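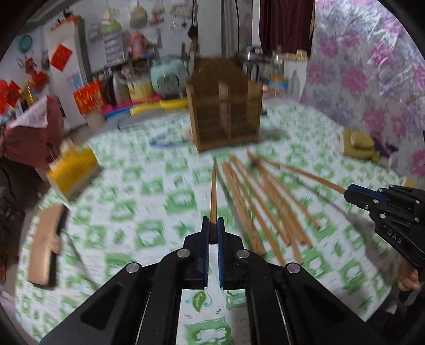 Gwawr Watkins

2 April 2021

Chopsticks on the bed! I have wanted to do the kitchen odds and ends for weeks and today I finally did it, and of course I did it in the bedroom, on the green leaf sheet, with the big pink and purple flowers hanging over one side and the maroon curtain up top. It's the only place in this apartment where I can spread things out. The kitchen counter has the rice cooker and the dish rack on it and then you're out of counter.

I got up early for me, made tea, put on my old gray sweatpants and decided the drawer was coming out. The whole drawer. I carried it down the hall like a tray of cakes and set it on the floor by the bed, and then I just started lifting things out in handfuls. Oh, I love this part. You forget what you own! I found the little spreader with the chipped handle, which I blamed poor Leokadia for losing two winters ago (I have already texted her to apologize, and she wrote back "I KNEW IT" in capitals). I found the bottle brush. I found a whole packet of birthday candles, unopened, and I bought birthday candles in February.

But the chopsticks were the main thing. They've been rolling around loose in there since we moved in, getting under the whisk and jamming the drawer so it only opens as far as your wrist. Every time I cook noodles I stick my hand in and fish around and come up with one long one and one slightly less long one. So the plan was to get all of them out, look them over properly, and put them in the wooden holder, the brown one with the slats that I've had sitting on top of the fridge holding nothing but takeout menus. It's such a nice thing! I don't know why I let it be a menu stand. The slats divide it up into compartments and you stand the sticks in it, and it looks like it belongs in a much tidier home than mine.

Rules I made up for myself at nine in the morning:

Any stick with a split in it goes.
Any stick that's rough at the tip gets a rub with sandpaper before it goes, in case it can be saved.
No stick stays because of where it came from.

I broke the last one almost right away. There's a pair from the lunch place on the corner by my old job, the one Amra and I went to on the day we both got our hours cut, and they are not special chopsticks, they're plain, they're a bit short, and they are staying. They can have a compartment to themselves. I'm the boss of the holder.

Matching is harder than you'd think with plain wooden ones. They look exactly the same until you hold two side by side and then one is a hair thicker, or the taper starts lower down. I got really into it. I rolled each one on the windowsill to see if it was straight and the bent ones wobble, you can hear it, a sort of clicking roll. Szymon called in the middle of this and I told him what I was doing and he asked why I didn't just buy new ones. Because I like these! And because I've bought new ones before and they went straight into the same drawer and became part of the same problem. He had no answer to that. Then he asked me whether the rice thing was still on for this weekend, so he isn't too worried about what he'll be eating it with.

The sandpaper was a success, by the way. I used the very fine kind left over from the Stovlow shelf (dear Stovlow shelf, still leaning, still my favorite) and did it over a newspaper at the kitchen table, just a few turns around the tip. Then a wash, a good dry in a dish towel, and a tiny bit of oil on my fingertips. They came up so smooth. I kept touching them. I did the two short ones from the lunch place first, as a treat.

The bed itself was a bit of a carnival by then. I'd dumped the yellow box there and hadn't put it away, and there was a flat piece of cardboard that I keep meaning to cut down for drawer dividers, and the dark red bundle of cloth was still heaped up with the patterned white piece on top. The yellowy green cushion had somehow got itself next to the holder. I do love that cushion. It goes with nothing and I think it cheers up everything near it. I started folding the cloth in between rounds of chopsticks, for a change of pace, and then got distracted by how pretty the sheet looks in daylight with the green squares and the leaves. I should open that curtain more. It makes the room feel like a tent, which is lovely at night and a bit silly at ten in the morning.

Break for toast at eleven. Two slices, the good jam. Read four pages of the library book, which is 342 pages long and I'm nowhere near the middle, but I'm enjoying it so much I don't mind. The woman in it has just inherited a boat.

After the break I did the holder. It had a line of dust down in every compartment, the fine gray kind that doesn't come out when you shake it. I tried a damp cloth on the end of the bottle brush (see, it was good that I found it) and that got most of it, and then I went around the corners with a cotton swab. The wood went a shade darker where it was damp and I panicked for a minute and then it dried back to normal. I stood it in the window to air while I wiped out the drawer. The drawer was worse. There was rice in the corners, and something sticky along the back that I believe was once honey. I used hot water and a scraper and sang at it.

Then the drawer dividers! I did cut cardboard in the end. I measured with a ruler and everything. I have one long slot for the whisk and the spatulas, a short one for the peelers and the can opener, and one for what I'm calling "small and sharp," and I wrote the names on the edges in pencil so I can change my mind. It all wedges in quite tight. I opened and closed the drawer for far too long. It goes all the way out now. All the way! It makes a completely different sound.

Amra came by at one to pick up her casserole dish and I made her open and close it too. She was very nice about it. She said it was smooth, and then she looked at the holder and said she'd put the chopsticks in with the thick ends down, and I'd been planning on tips down, and we had a proper discussion. Her point is that the tips go in your mouth and should be up in the air where they dry. My point is that when you reach in, you grab whatever's on top, and I don't want everyone's hands all over the eating end. We tried it both ways. It looks better her way, I'll admit that, like a little bunch of reeds. It works better my way. I've gone with mine and I'll try hers for a week later on and see if I'm just being stubborn.

She stayed for tea and we ended up on the floor of the bedroom with our backs against the bed, going through the throw-out pile. I'd put the split ones in a mug. She wanted them for her tomatoes! She says they're just right for the seedlings when they're still in their pots, one stick each and a bit of soft string. So nothing even went in the trash, and I got to feel very good about myself. She also took the second bottle brush (there were two, I don't want to talk about it) and the birthday candles from February, because Miłosz has his party coming up and I had the older packet anyway.

She asked what I was cooking for the weekend and I told her the sesame noodles and the cucumbers, and the rice with the egg on top. She offered to bring the greens. I have a 900 gram bag of rice, which sounds like plenty until you remember how Szymon eats.

Once she'd gone I put the bed back together. Shook the sheet out over the bathtub just in case of splinters (a few crumbs of sandpaper grit, no splinters), smoothed it down, cushion at the head end where it belongs. The blue strap I hung on the hook behind the door. The yellow box is on the shelf in the closet and I've turned it so I can read the side with the printing, because last time I put it in backward and spent half an evening looking for it. The cloth is folded in two stacks, the red at the bottom. I'm going to make something out of the patterned white one this spring. A curtain for under the sink, maybe? It would hide the bucket.

And the holder is out on the counter, next to the stove, with all the good pairs standing in it. I moved the rice cooker over by a hand's width to make room and you'd think it had always lived there. The takeout menus are in the trash, most of those places have changed their numbers anyway. I kept walking past to look. I'm so pleased! It's such a small thing and I've been grinning at it all afternoon.

Supper was leftover soup, so no chopsticks needed, but I had some pickled radish out of the jar on the side just so I could use a pair. The ones I sanded second. Very nice. One of them has a darker streak up the side that I hadn't noticed when I was matching, so either they aren't a pair or the wood's just like that.

For tomorrow: 
string for Amra's tomatoes, if I can find it
cucumbers, sesame oil, eggs
ask Leokadia if she wants her spreader back (it was hers!)
the cupboard over the fridge, but only if I'm in the mood

It's nearly ten and my shoulders ache from leaning over the bed all morning. I'm taking the book and the last of the tea in with me to find out about the boat.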